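Field Notes > Visits > Druvisau kitchen arm

Druvisau open house, Jul 2, 2024

I drove out to the Druvisau building to look at the kitchen arm they plan to lease to assisted living operators. We run three sites and have been asked twice by our board to look at this kind of thing. Hye-jin Ban met me at the desk and handed me over to Rosário Teixeira, who runs the test kitchens.

The product is called Dovura. It is one arm, a two-finger gripper, a control box and a service contract. The arm itself is bought in from Jullard. Druvisau writes the software and does the installation. The lease is $457 a month per kitchen, with a deposit of $2000 that comes back at the end of the term. The minimum term was still being worked out. Teixeira expected it to be settled by August.

There are 10 routines in the base package. Most deal with the stove and counter: turning knobs, moving a kettle, setting out plates. She said the stove routines get the most practice time, and the log on her desk had 63 knob runs entered for the week before. I asked for the failure rate and was told it would be in the written quote.

The test kitchens are fitted out like small apartments, with ordinary cabinets and pictures on the walls. I liked that. Bech, the other vendor we visited this spring, showed us everything on a bare bench.
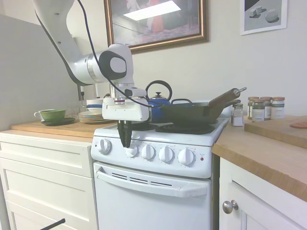

Installation takes a day and a half, and the kitchen can't be used during that time. Two of our older buildings would need a new circuit first, at our expense. Remote support is included on weekdays only. Weekend calls are billed by the hour, and I did not get the rate.

Still open: the failure figures, the weekend rate, and who pays if a stove is damaged. Ban is sending the sample contract. I would hold off on a pilot until we have read it.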